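Gripper drifts off tip box after restart

pendari64
Our arm loses its pick position on the tip boxes after every cold start. Program 3620, no error shown. I re-teach the point and it holds until the next power-down.

skaltby_bench
Check the wrist flange bolts first, then redo the zero.
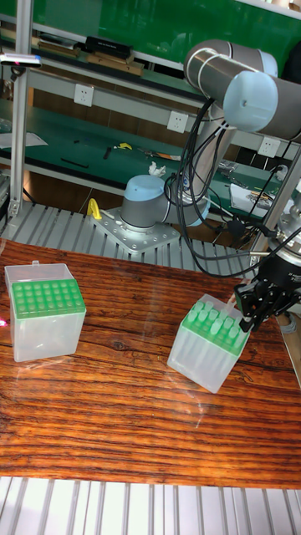
pendari64
Re-zeroed twice, same result. Bolts are tight. I'm teaching the point with the jaws just beside the green rack, and the cables hang in loops down from the upper joint. Could they be pulling on the wrist?

trương10
Doubt it. Slack cable won't move a wrist. I'd look at the encoder battery.

skaltby_bench
Disagree — ours did that until we tied the bundle closer to the arm.

pendari64
Battery is on order. Will tie the cables tonight.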